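Sat 8 September
By Ankica Dimitriou

So, I'm looking for people who fold things. Or people who hate folding things, which might be even better! Let me explain what I've got going on, and if it sounds like your kind of afternoon, there's a bit at the end about how to get in touch.

I run the Tadbridge Folding Study with my friend Ruwan Debnath, and we spend our working lives thinking about laundry. The clean end of laundry, I should say. The part where everything has come out of the dryer and somebody has to deal with it, and it sits on the chair in the bedroom until Thursday. I've been that person my whole life. Ruwan is the other kind (his socks are in rows), and between the two of us we got curious about how regular people go from a heap of cloth to a neat square, and why some pieces get folded right away while others go to the bottom of the pile over and over.

We did a small round in the spring with people we already knew, mostly neighbors and a couple of my cousins, and it was so much more fun than I expected. One person folded every single T-shirt against her chest and never touched the table. Another laid each thing out flat, smoothed it with both hands, and then changed his mind about which way was up. My aunt rolls everything, including pillowcases. I could have watched for hours, and I kind of did.

Now we want to do it properly with a bigger group, and we're hoping for 48 people in all. We have a good number signed up already but there's plenty of room left, especially if you're over sixty or if you're a teenager with a parent who'll sign the form.

What we ask you to do is pretty simple. You come to our room at the old Bosberg building, you get a basket of clean things, and you fold them however you'd fold them at home. Some of it is easy stuff like dish towels. Some of it is the annoying kind, and the piece I hear the most complaints about is the plain black cloth. Dark fabric hides its own edges, so you pick up what you think is a corner and it's really the middle of a pleat, and then you're turning the thing around and around looking for the hem.

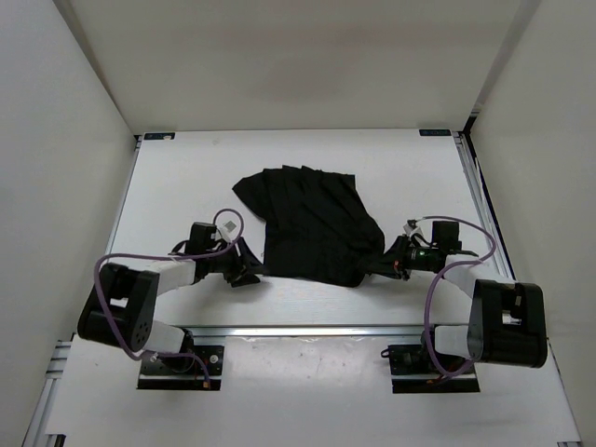
The black cloth on the white work surface, bunched along the top edge.

I have a soft spot for that cloth. If you're a shaker (grab two corners, snap it, lay it down) you might be done in no time. If you're a smoother, you'll probably start from whichever side looks straightest and work your way across with your palms. Both are fine! Please don't practice. I mean it, we had one gentleman in the spring who went home and watched videos before his second visit, and he came back folding like a department store. Very impressive, no use to us at all.

After the folding there's a short chat with me or Ruwan. We'll ask who taught you, whether you fold alone or with someone, what you do about fitted sheets, and which things in your house never get folded. I'll tell you mine if you tell me yours. Then you fill in one page about your laundry routine and you're free to go.

The whole visit takes around 72 minutes if you like to talk and less if you don't. There's a break in the middle with coffee, tea, and whatever I baked. We pay $30 for the visit, in cash or as a grocery card, your choice, and you get it on the day. If you come by bus, save your ticket and we'll pay you back for that too.

Who can take part? Pretty much anybody aged 16 or up who can stand or sit at a table for a while. You can absolutely sit, the chairs are decent. You don't need to be good at it. You don't need to be tidy. Left-handed people, please, please write to me, we have hardly any of you and I have so many questions about which corner you go for first. The same goes for anyone with arthritis or a stiff shoulder, or anyone who folds one-handed for any reason. We'd go at your speed and you could stop whenever you wanted.

People who've worked in a hotel laundry, a dry cleaner, or a clothing store are welcome as well, but we'll put you in your own group, so mention it when you sign up. A few people from the Zalewska laundry have said yes already and I am a little nervous to fold in front of them.

A couple of practical things. Everything in the basket is washed with an unscented detergent, but if your skin reacts to certain fabrics, tell us and we'll take those out. Wear whatever you like. Long sleeves get in the way for some people, so maybe something you can push up. Rings are fine, though bracelets do tend to catch on the knits. The building has an elevator, and the room is on the second floor, last door on the left past the Celtent office (they're nice, they'll point you the right way if you get lost).

We write down what you do and what you tell us, and your name stays off those notes. You'll get a form to read before you start, in normal language because I wrote it myself, and you can ask us anything about it. If you change your mind halfway through a towel, you can leave and you still get paid.

Visits run through the end of September. The first one of the day starts at 9 in the morning and we have some evening times for people with jobs. Weekends fill up fast, so if that's all you can do, get in early.

To sign up, leave a note with your name and phone number in the Folding Study box by the front door of the Bosberg building, or stop by the room and ask for me or Ruwan. Tell us your age, whether you're left- or right-handed, and a few times that would work for you. Ruwan does the calling back and he's usually pretty quick about it. And if you have a friend or a roommate who does all the folding at your place, bring them along, we'd love to have you both on the same day.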